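Small Cell Builders Forum > Buying and Budgets > Second arm or better grippers? 3000 to spend

erick_l
Right, quick one as I've got to get a figure in by Wednesday. We've got 3000 left in the kit budget and it goes back in the pot if I don't spend it. Bench has two arms on it already, ally extrusion frame, both bolted down. Job is brick assembly, the plastic studded sort, picking from a row at the side and pressing onto a big baseplate. Students write the routines, I keep the thing running.

Options as I see them:
a proper force sensor for one wrist
new grippers for both, the Gosavora ones with swappable tips
put it towards a third arm next year (boss's idea, not mine)

Leaning grippers. Talk me out of it.

mwanahawa_m
What are the fingers like now? Two finger parallel? If so don't bin them. Tips are the bit that wears. We print ours, cost is next to nothing, swap them every 30 hours of running whether they look bad or not.

Sensor every time for me. Pressing bricks down is a force job. You can have the nicest fingers going and still shove a plate in skewed.

erick_l
Two finger yes. Black ones that came with the arms. Tips OK-ish. Trouble is the flat plates, the thin ones. Bricks they can grab by the sides no bother, but a flat plate there's hardly any side to hold so we end up using closed tips to push it down. Works until it doesnt.

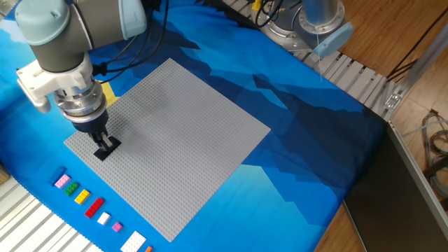
Also the pieces are all sizes, from little 2x2s up to a big white flat thing, and I'd like one set of fingers to do the lot. Students lay them out in a row along the edge of the baseplate and the routine just goes down the line. Change the order and it all falls over, but thats a software moan for another thread.

kirui_bench
Don't buy the Gosavora set. Had it. Tip change is meant to be a click and it's a click plus five minutes of swearing. Also check the flange pattern, ours needed an adaptor plate that wasn't in the quote. 64 quid plus post for a disc with holes in it.

sharonlangat
Disagree with Kirui there, we've run the same set since last April and the change is fine once they've bedded in. Adaptor thing is true though. Ask for it in writing.

Erick what's your mounting like under the baseplate? You say bench, is the plate fixed or just sat there?

erick_l
Just sat on a cloth. Printed one, blue, mountains on it. We've got a few and swap them round so the vision side gets different backgrounds to cope with.

sharonlangat
Well there's your skewed plates then. You're pushing down on something that can slide. Spend a tenner on non-slip mat and a couple of stops before you spend 3000 on anything. I'm serious, do it tomorow.

mwanahawa_m
+1 to the mat. Still buy the sensor tho. With a sensor you'd know it had slid.

erick_l
Can't put stops down, they want to move the baseplate round between runs, different angles. That's half the point of the project. Mat under the cloth might work. Mat between cloth and plate would show to the camera, would have to ask.

unathi_o
Cut it smaller than the plate. Can't show if it's underneath.

erick_l
...yes. ok.

unathi_o
On the money. I do the purchasing for our lab so boring answer coming. Before you pick anything write down what's failed in the last month and how often. Ours was 11 stoppages and I'd have sworn most were the gripper. Seven were cables. We'd been about to order grippers.

Where do your cables go? If they loop off the arm with a fair bit of slack, price up proper cable dressing for both arms. Same for anything coiled on the floor, get it in trunking. Dull but it comes out of the same pot.

kirui_bench
Seconding cables. Clips from Mollex are fine, don't pay for the branded ones.

yareli_c
Bit of a different view. Nobody's mentioned a spare. If one gripper dies, what's the lead time? When ours went we lost half a term waiting. I'd buy ONE gripper, same model you already have, and put it in a drawer. Nothing to re-teach, no adaptor, tips fit.

mwanahawa_m
A grand in a drawer doing nothing? Hmm. Not for me.

yareli_c
It's not doing nothing if it means you don't stop for half a term. Depends what your downtime costs. Ours was a lot, with a deadline on it.

sharonlangat
Yareli's got a point if it's the original supplier and they're slow. If you can get one next week then don't bother.

erick_l
They're slow. Last thing we orderd took all of spring.

OK so where I've got to:
mat, tomorrow, petty cash
cable dressing both arms
one spare gripper same as now
printed tips from Mwanahawa's method, can you send the file?
sensor if there's anything left, got a quote coming from Gristarex

Third arm can wait. There's no room on the frame for it anyway and I'm not rebuilding the frame.

mwanahawa_m
File sent. Print them solid, not 30 percent like I did the first time. And ask Gristarex if the cable's included, with ours it wasn't.

unathi_o
And get VAT on the quote, not "to be added". Caught me out twice.

kirui_bench
Still say sensor before spare but it's your money.

erick_l
It isn't, that's why I've got to fill the form in. Will post the quote when it turns up.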